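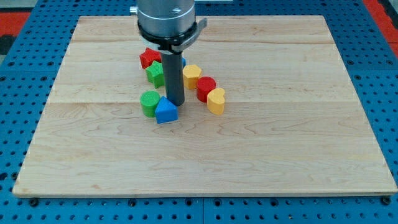

Slide 2: Why I talk about wood today

Good afternoon. Thank you to Danjuma Okeke for the invitation to Stustthorpe, and for the tea.

My subject is the care of wooden boards in the kitchen. I worked nine years in restaurant kitchens and now I teach at the Bassey cookery school. In all these years I have seen more boards die from bad washing than from knives.

(Wait for people at the back to sit.)

Slide 3: Choosing the wood

Maple is my first choice. The grain is fine and closed, so food does not go deep into it. Look at the board on the first slide: pale, with small waves in the grain and a few darker streaks. Such streaks are only colour. My students often ask if they should return a board for this, and I say please keep it.

Beech is cheaper and also good, but it moves more when the air is dry. Oak I do not recommend, the pores are too open.

(Pass round the two samples. Ask to have them back!)

Slide 4: Washing

Hot water, a little soap, a brush. Wash both sides, even if you have used only one. If one side gets wet and the other stays dry, the board will bend.

Never leave it in the sink. Never put it in the dishwasher. I know that some of you do it. Ibrahim Nwosu, who shared a kitchen with me at the Fudier, put a very nice board in the machine on a Friday and by Monday it had a crack where I could put a coin.

Slide 5: Drying

Stand the board on its long edge, with air on both sides. Do not lean it flat against the tiles. Do not put it near the oven or on the radiator.

Slide 6: Oil

Use mineral oil of food quality. Olive oil and sunflower oil become old inside the wood and then they smell.

A new board needs oil once a week for the first month, afterwards once a month. Put it on with a cloth, wait 20 minutes, wipe off what is left. Do the end grain twice, it drinks the most.

(Show the cloth. Say that I dry it open and flat outside, because cloths with some oils can catch fire by themselves. This is more for linseed, but it is a good habit.)

Slide 7: Smells and stains

Onion and garlic: coarse salt and half a lemon, rub, leave five minutes, rinse. Beetroot: the same, but be patient. For deep knife marks, sand with 120 paper, then 240, always along the grain, and oil again.

Slide 8: Questions

If there is time, speak about separate boards for raw meat. If there is no time, say it anyway in one sentence.

The handout is on the table by the door. My next class in Stustthorpe is in April.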